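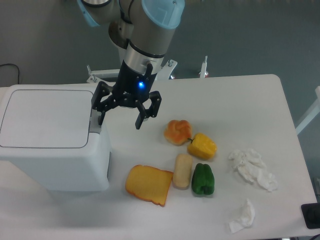

Ticket 1000, page 1 of 1

Opened by: Ermira Todorova
Date opened: April 1, 2024
Product: Gakance newsletter editor, desktop
Subject: Page numbers restart at 1 halfway through my PDF

Hi folks! So I put together a food newsletter for our neighborhood (it's called Bakilana, we print it and leave it at the library and the bakery) and I've been using Gakance for it since the winter. Mostly I love it. But this issue has me pulling my hair out.

The issue is 40 pages. On screen, every page number is right. When I export to PDF, pages 1 to 12 are fine and then the next page says 1 again, and it keeps going from there. The table of contents sends people to the wrong place, and the soup recipes now share page numbers with the letters column.

What I've tried so far:

Closed everything and reopened. Same.

Turned "Continue from previous section" off and back on for the whole document. It looked promising for a second, because the preview flickered, but the PDF came out the same.

Exported just the back half by itself. It started at 1, which I guess it should, so that didn't tell me much.

Sent it to my sister's laptop, which has an older version on it. Same problem there, so I don't think it's my machine.

I did paste the spring market article in from another file, and that's right where the numbers go wrong. Could that be it? I don't want to lose the layout on that one, it took me a whole evening to get the columns to sit next to the picture.

Ermira

Reply from Virkham Support

Hi Ermira, thanks for all the detail. Yes, I'd look at the pasted article first. Text copied from another file can carry its own section break, and that break keeps its own numbering setting even when the document setting says to continue. Go to View, then Show Breaks, and look just before the headline. If there's a purple line labeled "Section, restart," click it and change it to "Section, continue." Your columns should stay put. Please export again and let us know.

Update from Ermira

Found the purple line! Two of them, one sitting right on top of the other, so when I changed the first one nothing happened and I said a few words I won't type here. Changed the second one too and the numbers run straight through to 40 now.

One new thing though. The contents page still has the old numbers. I hit Refresh and it spun for a while and then just stopped.

Reply from Virkham Support

The contents list saves its own copy. Right-click on it, choose Rebuild (it's different from Refresh, and I agree the names are confusing), then save before you export.

Update from Ermira

Rebuild did it. Contents page matches, soup is back where it belongs, and I've sent the file to the print shop on Rarkenberg Street. Could you pass along that two breaks stacked up like that are really hard to see? A little warning would've saved me a night. You can close this one, thank you!!

Status: Closed, resolved
Note added: stacked section breaks, passed to editor team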